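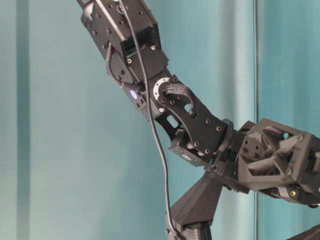 **How long does it take to get the demonstration arm ready for an open day?**

Allow 245 minutes from unlocking the hall to the first group of visitors. Most of that is floor work and the slow test run. The software start-up is short.

## 4. Running the arm at an open day

This section covers the Wenix arm when it is shown to visitors in the Rissanen hall at Ivovbridge. It assumes the arm is already bolted down and has been set up as described in Section 2. For a demonstration anywhere else, read Section 6 first.

You need two trained operators. One runs the controller and the other stays with the visitors. Do not swap roles while a group is inside the hall.

### 4.1 Before the hall opens

1. Switch on the hall lights and leave them on for the whole day. The position check in step 9 is sensitive to changes in light.
2. Set out the barrier posts on the floor marks. The marks are 189 cm from the center of the base. Close the chain on all sides, including the wall side.
3. Confirm that the controller is off and the key is in your pocket.
4. Walk around the arm and look at every screw you can reach. Tighten any that have backed out, using the hand driver in the top drawer. Do not use the powered driver on the joint plates.
5. Follow the long gray cable from the top of the arm to its lower end. It should hang with some slack beside the middle joint and should not be caught under a screw head or between two plates.
6. Check the braided wires at the joints for worn spots. If you can see bare wire, stop and cancel the demonstration.
7. Turn the key and wait for the controller to finish starting.
8. Open Cernico on the operator's computer and load the program marked 3739. This is the only program approved for visitors.
9. Run the position check. If it fails, run it again once. If it fails a second time, go to 4.5.
10. Press each emergency stop in turn, with the arm moving at the slowest speed. Reset after each one.
11. Run the full program once at slow speed and once at show speed, with nobody inside the chain.

> **Caution:** The arm can start moving from any position after a reset. Keep hands, hair and lanyards away from the joints whenever the key is in the controller.

> **Note:** The cables stay on the outside of the arm. Do not tape or tie them flat to make the arm look tidier for visitors. The joints need the slack at full bend.

### 4.2 Bringing a group in

The largest group allowed is 10 visitors, and children count as visitors. School classes must be split. Those who are waiting stay in the corridor, where the table with the printed sheets is.

1. Stop the arm and set it to the rest position before you open the door.
2. Bring the group in and have them stand along the chain. Children go in front.
3. Point out the emergency stops and say who may press them. The answer is anyone who sees a person in danger.
4. Ask visitors to put bags on the floor behind them.
5. Tell the group the arm is about to move. Wait for the second operator to raise a hand, then start the program.

Visitors may take photographs, but flash must be off. Phones on sticks are not allowed over the chain.

### 4.3 During the program

The program takes almost six minutes and has four parts: a slow stretch through all the joints, a pick-up, a set-down, and a return to rest. Talk during the slow stretch. During the pick-up it is better to let people watch.

Things visitors usually ask to see again:

- the middle joint bending
- the wires moving as the joint turns
- the return to rest at show speed

You can repeat a part by pressing **Hold** at the end of it and choosing **Repeat part** in Cernico. Do not drag the progress bar backward. The arm will take the shortest path to the new position, and that path has not been checked against the table.

If a visitor steps over the chain, press the nearest stop first and speak second. The program has to be started from the beginning afterward.

> **Caution:** Never hand anything to the arm, and never let a visitor do so. Parts for the pick-up are placed on the table only when the arm is at rest and **Hold** is lit on the screen.

### 4.4 Between groups

1. Return the arm to rest and press **Hold**.
2. Put the part back on its mark.
3. Repeat the cable check from 4.1, step 5.
4. Touch the motor covers briefly with the back of your hand. If one is too warm to keep your hand on, skip the next group and leave the arm at rest.
5. Write the group size and the start time on the log sheet.

Leave at least a quarter of an hour between groups. On busy days it is tempting to cut this short. If the corridor is full, send the next group to the workshop tour and bring them back later.

### 4.5 If the arm will not start or stops by itself

| What happens | What to do |
|---|---|
| Position check fails twice | Turn the key off, wait one minute, start again from 4.1, step 7 |
| Cernico shows "No link" | Check the plug at the back of the controller, then restart the program |
| Arm stops partway through | Press **Hold**, take the group out, clear the message on the controller |
| Clicking or scraping at a joint | Press a stop. Do not restart the same day |
| Part dropped | Leave it where it is until the arm is at rest |

Do not open any cover while visitors are in the hall, even with the power off.

### 4.6 Closing down

1. Run the arm to rest and close Cernico.
2. Turn the key off and return it to the key box.
3. Leave the barrier posts in place until the controller fan has stopped.
4. File the log sheets in the blue binder. Sheets are kept until the yearly service in January.

Section last revised 28 Sep 2022. The floor mark distance in 4.1 replaces the one printed on the older wall card.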